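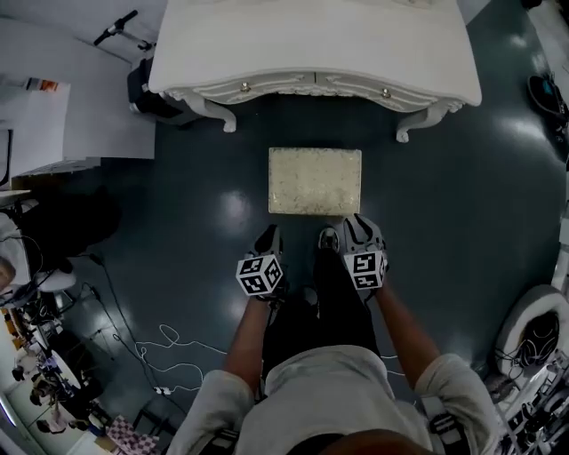
Quiénes somos

Julwood. Pinzas de mano, kits de grabación y servicio de recogida de demostraciones para equipos que entrenan robots. Empezamos tres personas en un taller prestado y hoy somos 16. Crecimos deprisa, la web va siempre por detrás, perdón por lo que falte.

Lo que hacemos, en corto: una persona coge dos pinzas, una en cada mano, y hace la tarea como la haría en su casa. Recoger algo del suelo, abrir un cajón, pasar un trapo. Nosotros grabamos, limpiamos, revisamos y entregamos. El cliente entrena. Sin teleoperar un brazo durante horas, sin jaula, sin parar la línea de nadie.

Qué vendemos

Kit Vorura. El producto principal. Dos pinzas de mano, cubos con marcadores para el seguimiento, tablero de calibración, cables, maleta. Se monta en una mañana si se lee el manual y en dos si no. Dedos recambiables, almohadillas tambien. Las almohadillas son lo que más se gasta, pedid repuesto con el primer pedido.

Servicio Xavier. Para quien no quiere comprar nada. Nos mandáis la lista de tareas, la hacemos en nuestra nave con nuestros operadores y os llega el lote revisado. Mínimo una jornada. Muebles y objetos de casa los ponemos nosotros, si necesitáis una pieza concreta nos la enviáis.

Alquiler. Kit Vorura por meses, con formación incluida. Si luego se compra, se descuenta el primer mes. Solo el primero, que ya nos lo han preguntado.

Lo que NO hacemos: brazos robóticos, bases móviles, entrenamiento de modelos. Nos lo piden cada semana. Hay gente muy buena en eso y os pasamos contactos encantados.

Cómo trabajamos

Primero una llamada. Media hora, con Marlene Lopes, que lleva clientes y es quien os va a decir si el kit os sirve o si estáis tirando el dinero. Después prueba piloto: una tarea, un lote pequeño, lo cargáis en vuestro sistema y miráis. Si el formato no encaja se arregla ahí, antes de firmar nada grande.

Luego ya el lote en serio. Calibración al empezar la jornada y otra vez después de comer. Cada toma la mira una persona. Las malas se descartan y no se facturan. En el último encargo grande entregamos 854 tomas válidas, y el cliente recibió además el listado de descartes con el motivo de cada uno, porque lo pidió. Ahora lo mandamos siempre.

Turnos cortos. Las pinzas pesan poco pero a las dos horas el brazo se entera, y una toma hecha con el brazo cansado se nota en los datos. Se descansa. No es negociable y está en el contrato.

El equipo

Refugio Meléndez. Fundadora, mecánica. Diseñó la primera pinza y sigue rediseñándola cada vez que nos despistamos. Van 13 versiones del dedo. La 11 no la menciona.

Rehema Laizer. Calibración y seguimiento. Si los marcadores no se leen bien, es a ella a quien llamáis, y coge el telefono.

Edivaldo Marinho. Operaciones. Turnos, nave, material, envíos. Antes estuvo en logística de muebles y se le nota, todo etiquetado.

Mylene Policarpio. Revisión de datos. Su equipo ve cada toma antes de que salga. Escribió la guía de criterios que damos con el kit, 16 páginas, mejor empezar por el final que es donde están los casos raros.

Marlene Lopes. Clientes, presupuestos, y esta página cuando le queda un rato.

El resto: operadores, revisores, dos personas de electrónica y una de software que prefiere no salir en la web.

Dónde estamos

Espacio abierto, compartimos planta entre oficina y zona de grabación. Montamos las tareas a pocos metros de las mesas y cuando algo falla, quien lo diseñó se levanta y va. Se pueden hacer visitas, por la mañana mejor, a partir de las diez. Avisad antes.

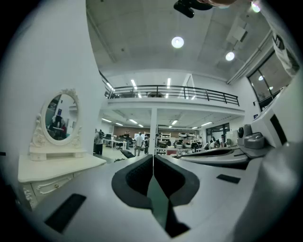
¿Hace falta tener ya un robot para usar el kit Vorura?

Para grabar, ninguno. Las pinzas funcionan en la mano y el lote sale completo sin robot de por medio. Lo necesitaréis más adelante, para probar lo que hayáis entrenado, y conviene decirnos pronto cuál será, porque la apertura de los dedos se ajusta para que se parezca a la de vuestra garra.

Otras cosas que preguntan mucho

Plazos. El kit sale del taller en 3 semanas. En septiembre algo más, vuelve todo el mundo a la vez. Recambios, de un día para otro si hay stock.

Formación. Incluida, un día, en vuestra sede o en la nuestra. Lo mejor es que vengan quienes van a grabar y no solo los jefes.

Propiedad de los datos. Vuestra. Lo grabado por encargo no se reutiliza ni se revende ni se enseña. Borramos nuestra copia cuando confirmáis la recepción, por escrito.

Privacidad. Quien pueda salir en una grabación lo sabe y ha firmado. Si grabáis en vuestra casa, ese papel os toca a vosotros; tenemos un modelo, pedidlo.

Garantía. Un año en electrónica y cuerpo. Dedos y almohadillas no entran, son consumible. Golpes tampoco, aunque solemos arreglar y cobrar solo la pieza.

Universidades. Hay precio aparte. Escribid desde el correo de la universidad y decid cuántos kits, nada más.

Trabaja con nosotros

Buscamos operadores para turno de tarde. No hace falta experiencia, sí paciencia y buen pulso. Tambien una persona de firmware, media jornada o entera, se habla. Mandad dos líneas y algo que hayáis hecho, no leemos cartas de presentación largas.

Contacto

Por el formulario de esta misma web. Contestamos en el día, salvo que estemos todos grabando, entonces al siguente. Para soporte poned el número de serie del kit en el asunto, va en una pegatina dentro de la maleta.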